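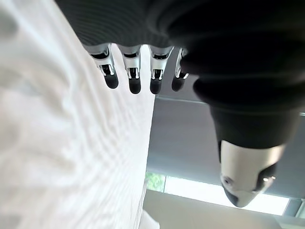 Ticket 1101: white Trnka cloths go rumpled after folding

Opened by: Ailsa Ritchie
Supplier: Brukport, order 634
Status: open

Hi, me again! I'm writing this up as I go so you don't have to drag it out of me one email at a time. We switched over to the white Trnka cloths in November and I love them, they feel great and they come out of the wash looking clean. But I can't get them to fold flat. I smooth one out on the table, fold it in half, and by the time I've lined up the second fold there's a ridge running through the middle. Stack a few of those and the whole pile leans.

The old cloths (whatever they were, the labels had washed out years ago) never did this on the same table with the same person folding them, and the person is me.

What I've tried so far

Less heat in the dryer. I took it down to low and gave it another twenty minutes. Softer, but the ridge came right back.

Pulling them out early. I grabbed the next load while it was still a bit damp and folded it straight away. Better on the first fold, worse on the second, and then I had damp cloths on my shelf and had to hang them all up again. Not doing that twice.

Skipping softener. Bohumila Sýkora on your help desk suggested this one over the phone, and it did help some. The cloths grip each other more and don't slide off the stack. The ridge is smaller but it's still there.

Pressing down with fingertips along the fold, then working out toward the hems. This is the best so far — you push the slack ahead of you and it mostly ends up at the edge. If you go too fast it bunches up right behind your fingers and you start over.

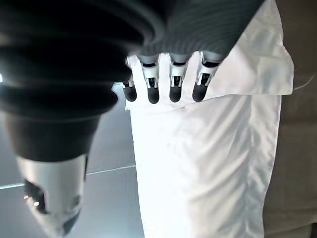
Update, 4:15 p.m.

Okay, I think I'm onto something. I laid one of the new cloths on top of an old one and the new one isn't square anymore! One side has pulled in near the hem, so of course when I match the corners there's extra fabric in the middle with nowhere to go. I'd been blaming the fold this whole time. I checked another from the same load and it was the same deal, same side.

I washed them at the temperature on the label, so I don't think I cooked them. The hem thread feels tighter than the cloth around it, but I'm no seamstress, so take that for what it's worth.

What I need from you

Could Bohumila check whether anybody else has had hems pull in on this batch? We have 80 of these and I'd like to know before I wash the rest. Also, would a cold first wash have made a difference, or is it too late for the ones I've done?

I can mail you one if that's easier. It'll be badly folded, sorry.

Ailsa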